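4.2 Emptying and relining small containers

Small containers with a bag or liner inside are found in nearly every home, and relining one is among the chores people most often say they would hand to a machine. It is also a chore that current systems do badly. We chose it as the second of our four task families because it mixes a rigid object, which most policies handle well, with a thin plastic film, which most do not. The other three families (folding, drawer loading and surface clearing) are covered in Sections 4.1, 4.3 and 4.4.

The demonstrations for this family come from the Cultbridge home set, recorded with hand-held grippers in homes that were in ordinary use. Participants were asked to leave their rooms as they were. They were told which chore to do but were given no script for it, so the order of steps differs from one person to the next. Some set the container on a table or chair and some worked over the floor. A few held it against the body with a forearm, and we removed those episodes, which no two-gripper platform could copy. After this filtering, 1645 episodes remained for training. A further 66 were held out by home, so that no room in the test split appears in training.

Each episode was cut into phases by hand: approach, steady, remove, open, insert and fold over. The boundary between "open" and "insert" gave annotators the most trouble. People tend to shake a new bag open while already moving it toward the rim, and the two phases overlap. We allowed overlapping labels in these cases and trained the phase head with both.
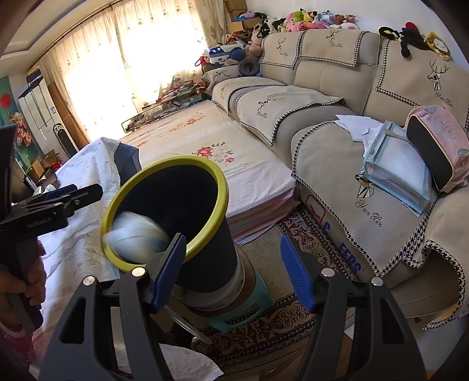

We tested two policies. Mavach is trained from scratch on the home set alone. Pradex starts from a larger pretrained model and is tuned on the same episodes. Both take wrist views only, with no fixed room camera, and both output gripper motion and jaw width at the same rate. The robot trials were run on a pair of arms on a wheeled base, in a furnished test apartment at the MacLeod site. The last round of trials was completed in October.

A trial counted as a success if the old liner was out, the new one was in, and its edge was folded over the rim on all sides, with no help from the operator. Trials that met the first two conditions but not the third were counted as partial. We did not score speed, although a trial was stopped if the arms made no progress for two minutes.

Pradex removed the old liner in 79 percent of trials. This part of the chore is forgiving. The bag can be gripped nearly anywhere above the rim, and a poor first grip can usually be followed by a better one. The common failure was pulling the container along with the bag, which happened when the second gripper had not yet steadied it. Mavach did this far more often than Pradex, and it rarely recovered once the container had tipped.

Results for the full chore were much weaker. Pradex finished 34 percent of trials, and Mavach finished so few that we do not report a separate figure by container type. Nearly all of the loss was in opening and inserting the bag. Both policies would pinch the two layers of film together and then carry the closed bag to the container as if it were open. From the wrist view, a closed bag and an open one can look much alike, and neither policy had learned to check. A person fixes this by rubbing the layers between thumb and finger. Parallel jaws can do something close to it by sliding against each other, but few of our participants used the grippers that way, and so the policies saw little of it.

Background clutter mattered less than we expected. In early planning we had assumed that patterned fabrics, toys and loose paper near the work would draw the grippers away from the target. This did happen with Mavach when a light-colored cloth lay close to the container, and in several trials it reached for the cloth as though it were the bag. Pradex showed the same error only twice. Room lighting had a larger effect. With a bright window behind the work, the edge of clear film almost vanished from the wrist view, and both policies hesitated or closed on air.

Container weight was also a factor. Light plastic containers moved at a touch, and the steadying arm had to press hard enough to hold them without bending the rim. Heavier ones stayed put but were harder to tilt — and tilting is what many participants did to see inside. Our arms could tilt a container, but they often set it down in a different place afterward, and the insert motion then started from the wrong point.

On this evidence we do not think the chore is ready for unattended use. Removal alone may be close, provided the container is rigid and the second arm is in place before the pull begins. Relining needs either better sensing at the jaw pads or many more demonstrations in which the layers are separated on purpose. We return to the first option in Section 6, where the same pads are used for folding thin fabric.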